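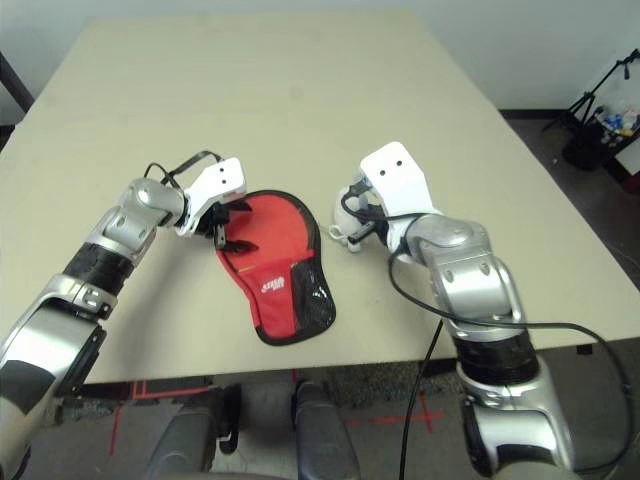
According to Gunawan the mesh pocket is for balls, and anyone who keeps a key in it deserves the dent in their rubber. Noted. I had planned on a key.

August, 3 pm. Paddle cases, continued. The red STIGA one with the black trim is still the shape I measure the others against: round top, narrow bottom, one opinion about how a paddle should lie. Delora wants our liner cut 3 mm wider all around. I cut it. It now fits a small frying pan.

Zipper test on the Prisden sample: 400 pulls, my thumb gave out before the slider did. Twenty more tomorrow with the other thumb, for fairness.

To do: order black binding, 60 yards. Ask Cestetora whether their mesh comes in anything less scratchy. Find out who took the good scissors.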